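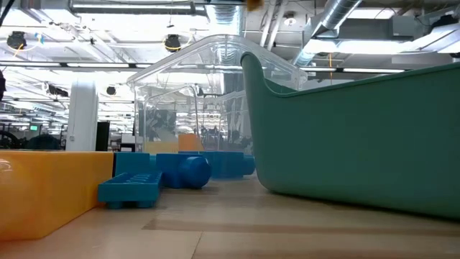 Um leitor escreveu a perguntar se vale a pena separar os blocos grandes por cor antes de os guardar, ou se basta despejar tudo na caixa. Separar por cor não poupa espaço. O que ocupa volume é o ar preso entre peças de formas diferentes, e por isso o método descrito nesta página parte da forma e deixa a cor para o fim.

O procedimento aplica-se a blocos de construção de tamanho grande, em plástico, guardados em caixa transparente sem divisórias. Foi testado com a caixa Kelico alta e com a Plallach de parede reta. Na Plallach cabe mais uma camada de placas.

## Material

- Uma mesa livre, com tampo liso
- Uma caixa transparente por conjunto
- Um pano de microfibra
- Etiquetas Poltix ou fita de papel
- Folha de inventário (opcional)

## 1. Espalhar e classificar

Colocar a caixa ao centro da mesa e as peças à volta, sem as empilhar. Agrupar nas classes seguintes:

| Classe | Peças | Posição na caixa |
|---|---|---|
| A | Blocos compridos | Ao alto, contra a parede |
| B | Placas | Fundo, deitadas |
| C | Blocos retangulares curtos | Centro |
| D | Cilindros e peças com ponta arredondada | Topo |

Os cilindros rolam quando ficam deitados. Encostá-los a um bloco comprido, que serve de batente, ou pousá-los sobre a face plana.

## 2. Limpar

Passar o pano seco nas faces lisas. Nas placas com células na face, o pó acumula-se nos cantos de cada célula: usar um pincel macio e só depois o pano. Se for preciso lavar, água morna com detergente neutro, enxaguar e deixar escorrer com as cavidades voltadas para baixo durante 3 horas. Não guardar peças com água no interior.

## 3. Encher a caixa

1. Deitar as placas no fundo, com a mesma orientação. Máximo de 2 camadas.
2. Encostar os blocos compridos à parede, ao alto. Se ultrapassarem o rebordo, guardá-los fora da caixa, deitados na prateleira.
3. Preencher o centro com os blocos curtos, face contra face.
4. Pôr os cilindros por cima. Não forçar.
5. Verificar se a tampa assenta sem pressão.

Na etapa 3 pode aplicar-se a separação por cor: uma coluna para cada cor, visível através da parede da caixa. Facilita a conferência e não altera o volume ocupado.

## 4. Etiquetar

Colar a etiqueta no lado curto, abaixo do rebordo. O rebordo é curvo e a cola descola em poucas semanas. Indicar a classe predominante e o número da caixa. No nosso inventário a numeração segue a da estante Marchuk, e as caixas de blocos grandes são a 479 e a 724.

## Problemas frequentes

**A tampa não fecha.** Em geral há um cilindro atravessado. Retirar a camada superior e repetir a partir da etapa 4 do enchimento.

**Peças encaixadas entre si.** Separar com movimento lateral alternado. Não usar chave de fendas, que marca o plástico.

**Riscos na parede da caixa.** Surgem quando os blocos são despejados. Pousar as primeiras peças à mão.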